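Getting Camp Stink Out of Canvas, Camo and Old Cotton

16 June 2022

My hall closet smelled like a wet dog all spring and I blamed the boots. Wrong! It was the pile of outdoor clothes I'd stuffed in there back in December, supposedly clean, and every piece had that sour, basement-y smell.

So I spent a weekend washing all of it, and I learned a few things. First, go easy on the detergent. I was pouring in a full cap every time, and all that soap just stays in heavy cloth and holds on to the funk. Now I use half of what the bottle says and a cup of plain white vinegar in the rinse (never with bleach, please).

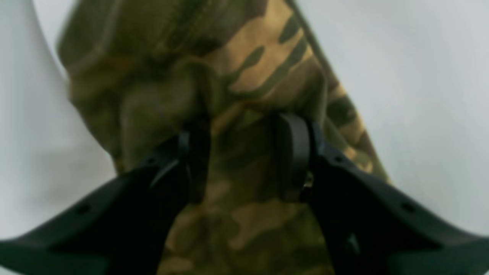 Second, soak before you wash. I fill the tub with cool water and a scoop of washing soda and leave things in overnight. My neighbor Marlene Baumgart swears by two nights, but she has more patience than I do and a second bathroom.

Turn everything inside out, zip the zippers, and check the pockets. I once washed a whole pack of gum and I'm still finding it.

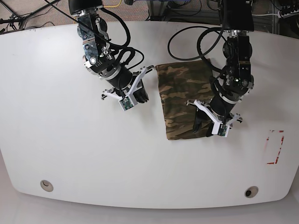 DRYING AND FOLDING

Heavy cotton fools you. It feels dry on the outside and the seams are still damp, and that's how you get the smell right back again. I hang mine until I think it's done, then give it one more afternoon. If it's raining, a box fan pointed at the rack does the job. Mine cost $19 and has outlived two vacuum cleaners.
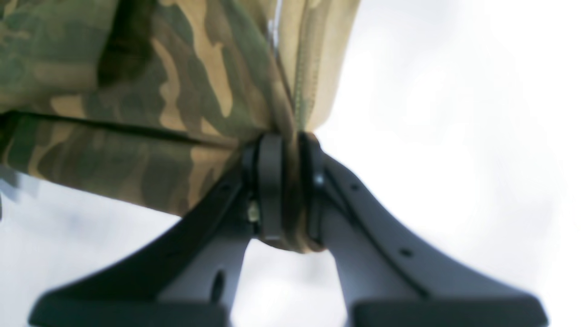

Creases are the other headache. If you leave thick cloth wadded up in a basket it sets that way, and then you need a hot iron and a bad temper. Camouflage hides a stain pretty well in all that olive and khaki, but it won't hide a deep fold line like the dark one running across the cloth there. Shake it hard, smooth it flat with your hands, and fold it while it still has a little warmth from the sun.

Fold on something big and clear, too. I used to do it on the bed, and the cat considered that an invitation.

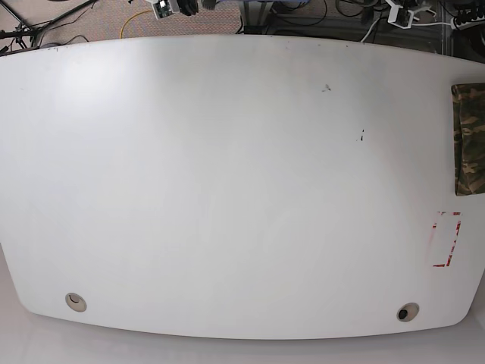

White table with rounded edges and two cord holes near the front.

For storage I like a cotton bag or an old pillowcase, with a cedar block tossed in. Plastic bins are fine only if you're 100% sure the stuff is dry. Sand the cedar lightly when the smell fades and it'll perk right up!

Next time I'll tackle the boots, which weren't entirely innocent either.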